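Section 3: Setting Up the Rarholm Worm Farm

You've unpacked your trays, you've met the worms on the lid sticker, and now the fun starts! Set aside a morning for this part. The farm will be your neighbour for years, so give it a good spot from day one.

3.1 Choosing a spot

1. Pick a shady place out of the afternoon sun. Under a deck is wonderful, and so is the cool side of a garage.
2. Check that the ground is level. The legs adjust by up to 9 mm if you need to fiddle.
3. Leave 35 cm clear at the front so you can get a watering can under the tap.

Note: On balconies, stand the farm on its drip mat. The liquid that drains off is a rich brown colour and it does stain pavers.

3.2 Making the bedding

1. Soak the coir block in a bucket until it swells right up and crumbles in your fingers (kids love this bit).
2. Squeeze out a handful. You want a drop or two, no more.
3. Line the lower tray with one sheet of damp cardboard, then spread the coir over it to the height of the moulded line.
4. Tip the worms on top and leave the lid off for a little while, in daylight. They'll dive straight down!

CAUTION: Never use hot water on bedding that already has worms in it.

3.3 First feeds

Wait two days, then offer 600 g of chopped scraps, tucked into one corner. Melon rind, tea leaves and wilted lettuce all go down a treat. Go easy on citrus and onion, and keep lollies, soft plastics and wrappers out of the scraps altogether.

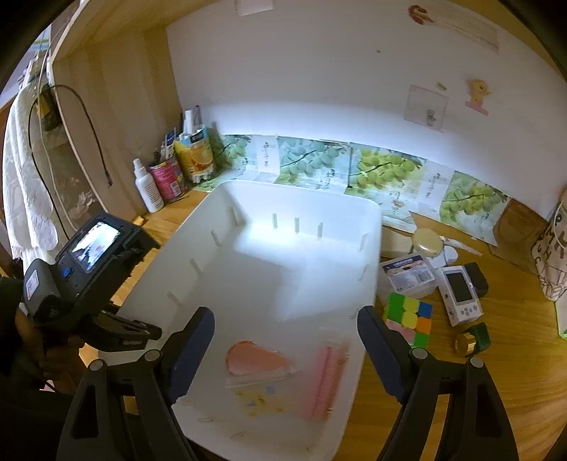
When the first corner is nearly gone, move on to the next one and work your way around the tray. If you notice a sour smell, stop feeding, fluff up the bedding with a hand fork and add a fistful of torn egg carton. It usually comes good within the week.

Note: Tiny white mites are harmless. A sprinkle of garden lime (part 123 in the spares list) will settle them down.

Once the lower tray is full, go to Section 4, Adding the Second Tray.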